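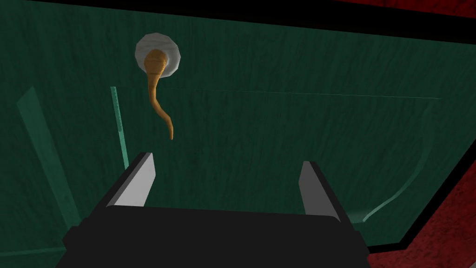 Looking past the open gripper in one of the Mevley scenes. Green wood grain for the big surface, red beyond the black border, orange object not yet grasped.

Green wood is not a robustness test

Friday, September 1, 2023

I've had three people send me the Mevley paper since July, two of them with some version of "so sim is solved then?" in the message, so I'm going to write down what I think once and link to it.

Quick recap if you haven't read it. Mevley is a recipe for training a pick-and-place policy entirely in simulation. You take a small set of scripted grasps, replay each one under heavy visual randomization (surface textures, colors, lighting, a bit of camera wobble), and train on the replays with an extra loss term that pushes the network to give the same action for the same state no matter how the scene is painted. The headline is 70 percent success on "unseen environments" with no real data at all. The baseline without the extra term does a lot worse. There's a nice bar chart.

I like the extra term. It's simple, it costs almost nothing, and I believe it does something. My trouble is with the words "unseen environments," and with how much weight everyone has put on them.

The frame at the top comes from my own run of their released scenes. Dark green wood, deep red stuff past the border, some translucent greenish edges, a carrot-ish orange shape with its head on a white disc. Lurid, sure. If you flip through a hundred of these you come away feeling that the policy has lived a full life. But the geometry generator behind them is much less adventurous than the paint job. I went through the scene code over a couple of evenings, and in the evaluation set the layouts are drawn from the same generator as the training layouts, with the same ranges for object position and for where the gripper starts. What gets held out is the texture files. So "unseen environment" means "an environment whose wallpaper you haven't seen."

That's a real thing to test! I'd just like it to be called that.

What I ran

I took the released checkpoint, without retraining, and picked 16 of the evaluation scenes. Five tries each, with the random seeds saved so I could repeat them. Then I made two changed copies of every scene. In the first copy I left the layout alone and swapped in textures I'd pulled from my own disk, bathroom tile and gravel and so on. In the second I put the textures back the way they were and moved the gripper's starting pose a little outside the range used in training. I'm talking about a hand's width, nothing cruel.

The texture swap barely mattered. Credit where it's due: the policy shrugs off paint it has never met, which is exactly what the extra loss is supposed to buy. I threw some truly ugly combinations at it and it went on doing its thing.

The pose shift wrecked it. In most of the shifted scenes the arm set off confidently, traveled in the direction it would have traveled from the usual start, and closed on air to one side of the object. It didn't hesitate or correct. Watching a string of those back to back, I got the strong impression that the network has mostly learned a path, with a modest adjustment for where the orange blob sits in view. I can't prove that from behavior alone, and I'd be glad to see someone do it properly, but a policy that was really steering by what it sees ought to cope with starting a hand's width over.

Now, a possible objection, and Imtiaz Karunaratne made it when I showed him: the paper never claims to handle new starting poses. True. Section by section, the authors are fairly careful. The limitations paragraph even mentions "a fixed distribution of initial configurations," which is the same complaint in politer language. My answer is that the abstract says "unseen environments," the talk says "unseen environments," and the Noiphan announcement (they funded part of it and want to use it for bin picking) says "any environment." By the third retelling, the limitations paragraph has fallen off the truck.

The other thing: what counts as success

In the evaluation script an episode is scored as a success if the object's height goes above a threshold at any point. At any point! There's no check that the fingers are holding it. I found episodes in the logs where the gripper clips the object, the object pops upward because the contact solver didn't like the overlap, and the script happily writes down a win. When I required the object to be between the fingers and still up at the end of the episode, the number on my unchanged scenes dropped. I'm not going to print a figure for that, my sample is small and I picked the cutoff myself, but the drop was big enough that I'd want it fixed before I compared this method to anything else.

To be fair about it, the baseline is scored the same way, so the gap between the two bars may well survive. It could also shrink, if the better policy is better partly at bumping into things. I don't know. You'd have to rerun both with the stricter rule, and the baseline checkpoint isn't in the release.

I wrote to the authors two weeks ago. Blažena Pešek answered the next day, was friendly, agreed the height check is loose, and said a corrected script is coming. She disagreed with me about the starting poses. Her position is that appearance and geometry are separate problems and that it's reasonable to take them one at a time. I half agree. Taking them one at a time is fine as a research plan. It's less fine when you then report one number that sounds like it covers both.

Stuff I'd want to see

Split the results table. One column for new textures, one for new layouts, one for both. If layouts come out badly, print that anyway, it would still be a useful paper.

Report the spread over training seeds. The current table has a single run per method as far as I can tell, and the code has only one seed in its config. Endang Entili trained an earlier version of the same setup for the Jandgate arm and told me her runs differed from each other by more than the gap most papers celebrate.

And try it on a real arm, even a cheap one, even badly. The whole pitch of randomizing the colors is that the real world becomes just another coat of paint. Maybe so. My own experience is that the real world mostly shows up as a cable dragging on the wrist and a gripper that closes a hair late, and no amount of green wood prepares you for those.

Should you use it?

If you already have a sim pipeline and your policy falls over when the lighting changes, yes, add the consistency term. It took me an afternoon. Use their default weight to start with; when I turned it up too far the actions went mushy and the arm just drifted toward the middle of the workspace.

If you're hoping to skip collecting real data, I'd hold off. We're keeping our own data collection going at Trarkow for now, and Romana has asked me to stop forwarding her the announcement.

My modified scenes and the stricter scoring check are in the usual place, with the seeds. If you run them and get something different, please tell me, particularly for the shifted poses. I used the checkpoint exactly as released but I did have to patch the scene loader to get it to start on my machine, and if I broke something there I'd like to hear it from a reader before I hear it from Blažena.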